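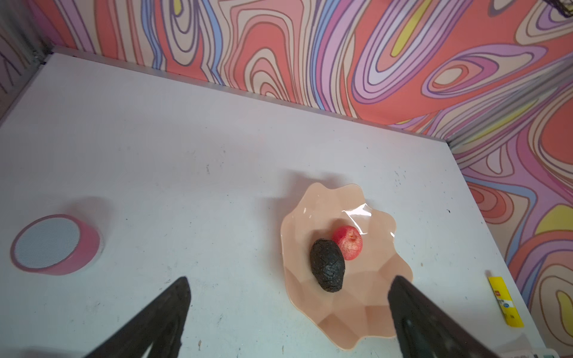 Week 7: Reading a restaurant review

Last updated: May

Most of you said you choose where to eat by reading reviews. Fine, but ask what a review can really tell you. A critic goes once, perhaps twice, eats four dishes and writes as if the whole kitchen has been judged.

Set reading: two pieces on Rivinum, both in the course pack. Randa Masri calls the lamb "the best in the city". Best of how many? She doesn't say. Ramesh Pal ate there in the same month and found it dry. One of them may be wrong, or the lamb may vary from night to night – a third possibility neither of them considers.

Things to look for

- Who paid? Masri's piece thanks the owners at the end, in small type. Pal's says nothing either way, and I wouldn't take silence as proof.
- Words that do no work: "authentic", "hidden gem", "cooked to perfection". Cross them out and see what's left. In the Masri piece, it's 8 sentences.
- Price. A 20 per cent service charge belongs near the top.
- The childhood memory. If the writer's grandmother turns up before the starter, be on your guard.

Star ratings

Stundska, the café on Mofokeng Street, has 3000 online ratings and a very high average. Chia-hao Yang argued last week that a number that size must mean something. I agree that it means a lot of people pressed a button. Many had a coffee and left, and a score for coffee won't help you order dinner.

Sunita Rajput's reply (page 7 of the pack) is better on this than I am, though she trusts regular customers more than I would. Regulars get the good table.

For next time

Write 300 words on a meal you thought was ordinary. No stars, no grandmothers. Bring two copies.

Contact: Shakuntala Agarwal, Food Writing, Stumetthorpe College | Back to top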